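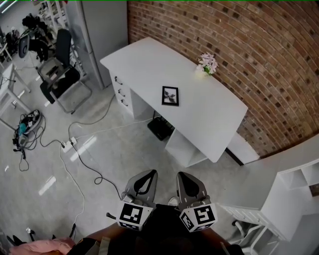 Am 7. Dezember 2019 war ich beim Besuchstag von Vultgate, und ich hatte mich auf große Maschinen hinter Gittern eingestellt. Stattdessen ging es eine gute Stunde lang um Regeln! Wer dort Greifaufgaben aufnimmt, arbeitet nach einem Heft mit 14 Punkten, und das Heft durfte ich sogar durchblättern.

Punkt eins: Die Marker an beiden Fingern müssen frei bleiben, kein Ärmel davor, kein Klebeband. Punkt zwei sind die Laufwege. Kabel und Steckdosenleisten auf dem Boden werden vor jedem Durchgang gemeldet (ich bin ja eher der Typ, der drüber steigt). Möbel und Deko bleiben dagegen stehen, wie sie sind, egal ob Schreibtisch, Blumenvase oder Bürostuhl. Aufgeräumt wird nur, was eine Stolperfalle ist.

Seit November sind so über 400 Durchgänge zusammengekommen, 164 davon wurden wieder aussortiert, meistens wegen verdeckter Marker. Ganz schön streng, fand ich, aber die Listen dazu hängen offen im Flur.

Der Kaffee war übrigens prima, und nächstes Mal schaue ich mir noch die Halle von Konura an.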